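Pristum Flip-Lid Storage Box, pink

Home > Storage > Small boxes > Pristum Flip-Lid

A small plastic box for the things that have no drawer of their own. Many of our customers keep their home medicines in it, others use it for tea, sewing things or chargers. The lid is attached at the back, so it does not get lost, and it opens far enough to leave both your hands free for the packing.

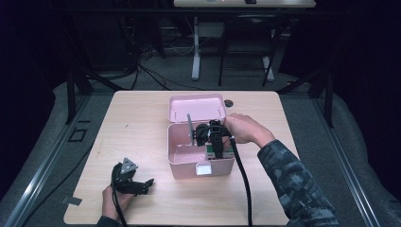

Text: Paler

I have used the Pristum in my own kitchen since January, and I wrote this page after I had already filled and emptied it many times. My first advice is to open the lid completely before you begin. When it is only half open it comes down on your fingers, not hard, but it is annoying.

Put the tall cartons in first and lay them flat if they do not fit upright. After this come the small things, in the spaces which are left. I keep the leaflets folded at the side, because on the bottom they are forgotten. If you store medicines, leave them in their original cartons. The name and the date are printed there, and a loose strip of tablets tells you very little after one year.
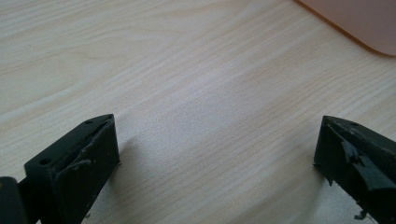
The box does not need much room on the table, but please leave a free place next to it for sorting. I take everything out, put the cartons in one row and look at the dates before anything goes back. With a full box this takes me the time of one cup of coffee. The plastic can be wiped with a damp cloth and a little dish soap. Do not put it in the dishwasher, the lid can change its shape and then it closes badly.

What fits inside

Please measure your tallest carton before ordering. This is the question we receive most, and it is also the most common reason for a return. A carton that is a little too tall can go in on its side, but then the lid must still close without pressing. 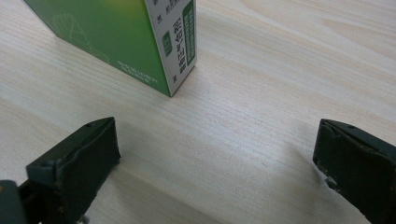 Green and white carton with Chinese lettering, standing on one end.

Cartons with a printed side are best placed with this side up - you can read them from above and do not have to lift each one. I learned this late, after many mornings of searching for the same packet. 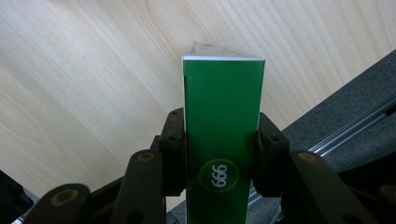

The green side of a carton, with "666" in a round emblem.

Care and small faults

The hinge is stiff in the first days and becomes easier with use. If the lid stands crooked, press both ends of the hinge gently until they sit right. Replacement lids are sold separately.

Ordering

Item: Pristum Flip-Lid, pink
Order number: 200-39
Packed by: Genitz
Boxes per shipping carton: 18
Returns: 40 days, unused and in the original packing

Shops that want a full shipping carton can order through Griffiths. Single boxes are sent from our own store. The box is not lockable - if you have small children at home, keep medicines on a high shelf or in a locked cabinet.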